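benchmonkey34
Posted 7th July

Hello all, long one, so put the kettle on. I'm on the returns and repacking side at Osteck, the Ternport site, eleven years in February, and we've been told that the two-armed setup from the trials room is coming onto our floor. I was allowed in to watch for a morning and they let me have these.
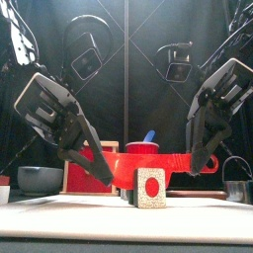
Kitchen bits and blocks, two arms sharing the table:

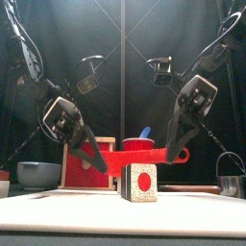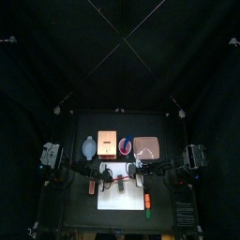 Anyway, there are 34 of us on the bench across both shifts, and the line from upstairs is that no jobs go, we just "move up" to checking and sorting out whatever the arms can't manage. I'd like to believe it, I really would. But I like handling the stuff. You get a feel for a cracked lid before you've properly looked at it, and I'm not sure I want to spend eight hours watching a screen waiting for a light to come on. Has anybody been through this?

12 comments · 3 shares

tealeaf_715
We had something similar at Doltus two years ago, different make, same speech! And to be fair to them they kept their word, we all stayed. My wrists are so much better for it, I can't tell you, I used to go home and not be able to open a jar. The first couple of months were miserable, mind, with all the stopping and starting, but it did settle down.

oldhand_Bugti
Glad for you, tealeaf, but I don't agree that it settles. At Bugti they kept everybody too, and then when people left they weren't replaced. Nobody was sacked, so it all looked lovely on paper. Ask what happens to the headcount when someone retires, and get it in writing.

tealeaf_715
That's fair, although we've taken on four new starters this year, so it isn't the same everywhere.

packer2356
Ask about the pay grade as well. If you're doing the checking you're doing a different job, and it ought to be paid like one. We got an extra 105 a month, after a lot of moaning.

benchmonkey34
Thank you, all of you, this is more use than the briefing was. I'll ask about leavers and the grade at Thursday's meeting. Still going to miss the bench, though.

Reply · Share (3)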